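We use cookies to keep this site working and to count visits. Accept | Manage settings

Homebrew Ginger Beer: My Fermentation Project Report

For my food science project I wanted to know if the yeast you pick really changes a ginger beer, or if it's mostly the ginger doing the talking. I made two batches in my kitchen in August, same recipe, one with plain bread yeast and one with a packet of ale yeast. 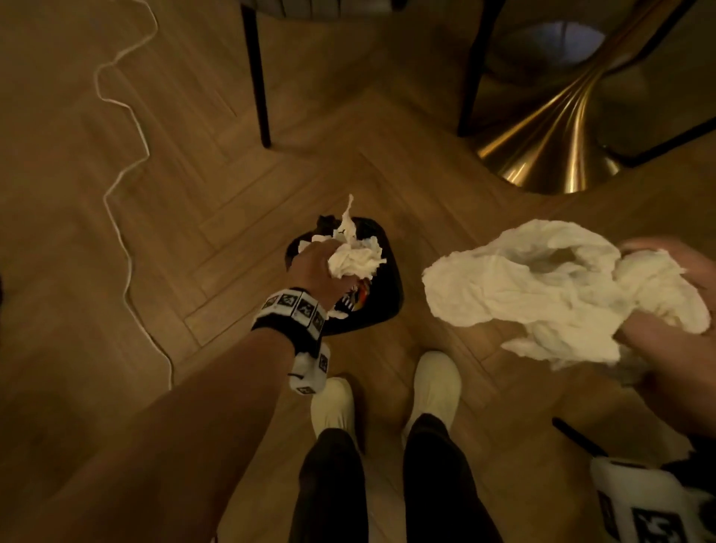
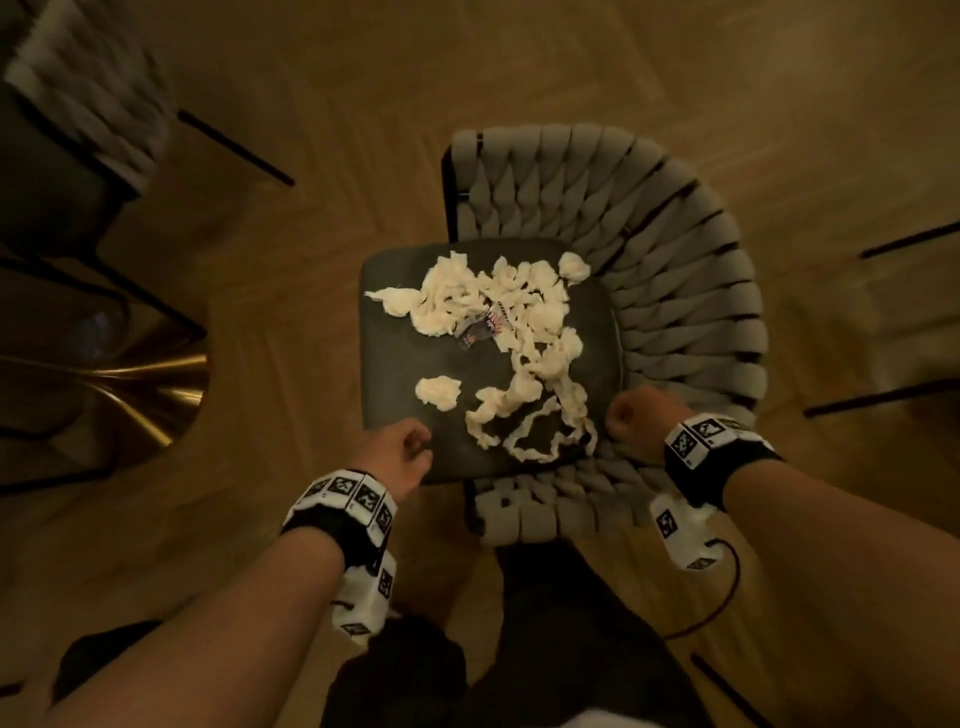

Each batch got fresh ginger, lemon, sugar and water, and then sat in the hall closet for 14 days (my roommates were very patient!). I took a gravity reading every evening and wrote it in my notebook, plus whatever I could smell.

The bread yeast took off first and foamed like crazy, then quit early. It tasted sweet and kind of doughy. The ale yeast was slower but came out drier, with way more ginger bite, and I'd happily drink it again. I gave samples to 37 people from my dorm and most of them picked the ale yeast one too, though a few loved the sweet stuff.

Next time I'd chill the bottles sooner and use more lemon.

Recent projects
Cold Brew at Three Grind Sizes
Toltevano Hot Sauce Taste Test
Does Kombucha Need Black Tea?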